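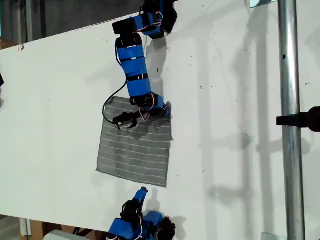
Colour is not a label

Mallville council wants cleaning cloths in public kitchens sorted by colour alone. I think the rule is too thin. 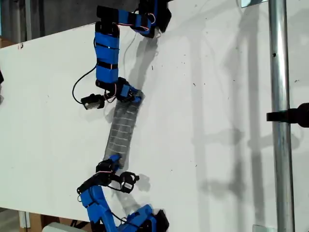 A colour code needs a published key. Electricians have one, and apprentices are tested on it. The thin red and black wire beside the blue segment suggests polarity to most readers; the blue itself suggests nothing without a document — and cloths have no document.

Dye also fades in the wash.
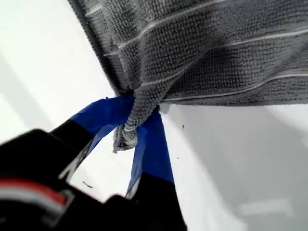
Dark grey microfibre towel with white stripes, one corner twisted.

Stripes or a stitched mark would survive better, and would serve staff who are colour-blind.
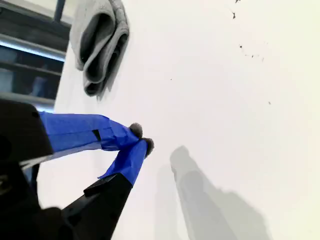 What the rule should say

Print the key on the wall. Require a second mark on every cloth. Review both in October.

Tegwen Gronow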